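Latoso 3 adds region goals for tabletop manipulation

2022-06-03

Wunow has released version 3 of Latoso, its planning and perception package for small robot arms. The main change is that an operator can now define a goal as a closed line drawn on the work surface. Earlier versions needed a goal pose for every object, typed into a configuration file or taught by hand.

The package finds the line in the camera views, fits a closed curve to it and stores the result as a polygon in table coordinates. An object counts as placed when its estimated footprint falls within that polygon. The test set uses painted and coloured cubes on a whiteboard, with marker outlines drawn freehand.

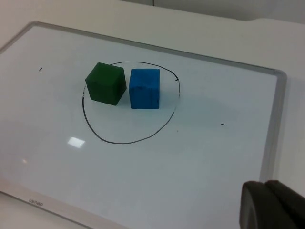

Region fitting

Freehand outlines caused most of the trouble during development. Marker lines overlap where the stroke closes, wear thin when they are rubbed, and disappear behind any object that stands between them and the lens. The previous detector looked for a complete contour and returned nothing if it found a gap.

The new fitter works from short line segments and votes for a closed shape that explains most of them. Segments too far from the candidate curve are dropped, so stray marks elsewhere on the board have little effect on the result. Gaps are bridged up to a limit set by the user. The default is 16 per cent of the perimeter, and above that the planner stops and asks for the line to be redrawn.
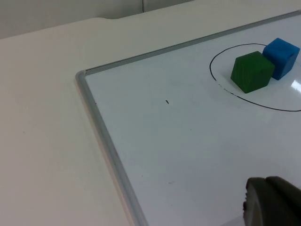
Glare is handled by a separate mask. Saturated patches on a glossy surface are marked as unknown, and the fitter treats them the same way as a gap. The mask is recomputed for each wrist view, as reflections shift when the arm moves. Users with matte surfaces can turn it off and save a little processing time.

Wunow tested the fitter on a set of 1000 recorded frames. It reports that the old detector returned a usable region in 66 per cent of them, and says the new one failed mainly where the outline was crossed by the arm itself. Full results by lighting condition are in the release notes.

Combining fixed and wrist views

Latoso now keeps a single object list for all cameras. Each entry holds a colour label, a pose and a flag for whether it is inside the region, outside it or undecided. A cube that is only partly in view from the fixed camera keeps a wide position estimate until a wrist view narrows it. The planner will not mark a task as finished while any entry is undecided. 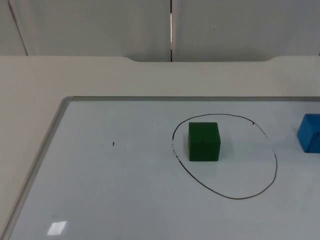

Close-range behaviour

The wrist camera loses the outline when the gripper is low and near an object. Version 2 kept trying to update the region from these views, and the polygon tended to drift. Version 3 freezes the region below a set height and uses close views only to correct the pose of the object nearest the fingers. Blurred frames are given less weight, based on a sharpness score computed over the object's edges.
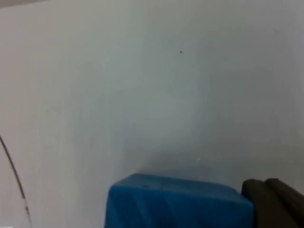

Colour labels are also held fixed at close range. Shadow from the fingers can darken one face of a cube enough to change its label, which in version 2 sometimes created a duplicate entry in the object list. The label is released again once the arm has moved back above the height limit.

Motion planning is unchanged apart from a new cost term that favours approach paths leaving the outline in view for longer. It adds about 3 milliseconds per plan on the reference computer and can be set to zero.

Drivers for Vivgate controllers are included. Support for the Saraç gripper line is listed as experimental, and force limits for those units still have to be entered manually. Configuration files from version 2 will load without changes, but saved regions must be captured again. A maintenance release is planned for December.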